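Ticket 227: Kitchen scale reading doesn't match the recipe card
Status: Closed
Opened by: Myfanwy Lewis
Assigned to: Benedek Pap

The card for the black bean soup says 900 grams of dry beans. I've been weighing them in batches on the white scale, with the bowl on top, and my total comes up short every time. The soup is thin and we end up with fewer portions than planned. Batteries were changed in June. The table is level – I checked it with a spirit level.

Update, 3:30 pm
Still the same. I moved the bean container next to the scale and went slowly with the pink scoop, stopping when the display said 140. The bowl was on the scale, beans in it. 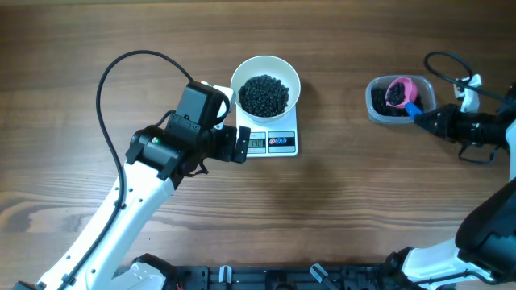
Kerubo Odera: was the scale zeroed with the bowl already on it? If you switch it on first and then put the bowl down, the bowl gets counted as beans, and that happens again with each batch.

Myfanwy Lewis: No, I switched it on and then put the bowl down.

Benedek Pap: Please weigh the empty bowl and post the number. Then zero the scale with the bowl on and repeat one batch.

Myfanwy Lewis: Empty bowl is 30 grams. Zeroed it and did the whole 900 again. The pot looks right now.

Benedek Pap: Added the bowl step to the card. Closing.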